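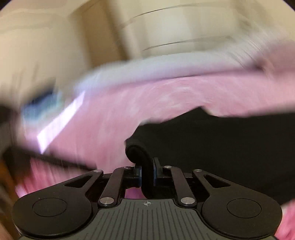

October, 09:40. Hand gripper, the one with the blue pads. Brotemville bench.

Qiuyue Ye wants it signed off as "serviced". I've read the Plona service sheet twice and still don't know what they think that word covers. Page one is cleaning, page two is a torque table for screws that aren't all fitted to our version, and page three is an advert for replacement pads. So, my own order of work again.

Complaint as logged: jaws feel loose on thin cloth, opening reading drifts over a session. Suggested cause in the log: pads worn. I doubt it. Every fault on this tool gets written up as pads worn, probably because pads are the part people can see. We've changed them twice and the complaint came back both times.

Did the pads first anyway so nobody can say I skipped them. Wiped with a barely damp lint-free cloth, no solvent. Fluff was packed along the back edge of both where the pad meets the jaw. Black cotton lint mostly, plus short pink fibres off the fleece. Faces look fine to me: no splits, corners still down. Left them on.

10:25. Pivots. Held the body in the soft-jaw vice and rocked each jaw by hand. Right side solid. Left side has play, and it's in the lower end of the linkage arm. The lever is tight. Took the screw out, and it came with far less effort than it should have. Dry thread, no trace of threadlock, though the last entry (Cui, initialled) says it was applied. Either it was applied to an oily thread or it was applied in the notebook only. Degreased, left to dry, one small drop, back in. Nipped up until the play went, then checked that the arm still fell under its own weight. Going any tighter makes the two sides close unevenly, and then we get a new complaint with a new theory. 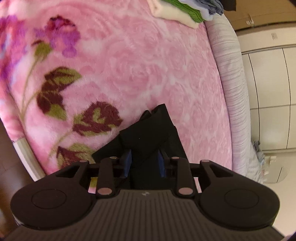
The opening reading is a separate matter and I don't want the two muddled. Fleler's calibration routine asks for fully open, fully closed, done. It passed this morning before I'd touched anything, with a pivot I could wobble with one finger. A check that passes a loose tool isn't worth the click. I've gone back to the feeler block: close on the block, note reading, open, repeat, 18 times.

Before: spread of 7 counts.
After: spread of 5 counts.

Better, but hardly a triumph. I had hoped for more from a pivot that loose. The remainder could be the sensor, or me closing it at different speeds. Yutong Peng thinks temperature. Possible, but I'd like to see it done cold and warm before it goes in the log as fact.

11:50. Tried it on cloth: folded black top, lift by the thick edge, hold, put down. No slip that I could feel. A single layer is the harder case and I haven't done that properly yet.

Still open:
- single layer test, same garment, both sides of the fabric
- re-check left lower pivot after 145 cycles, by hand, before anyone runs the Fleler routine
- ask Plona which torque table applies to us (third time of asking)
- lint behind pads: add to the end-of-day wipe, needs a soft brush on the bench
- do not order pads

Not signing "serviced". Have written "left pivot refitted, under watch" and Qiuyue can argue with me about it after lunch.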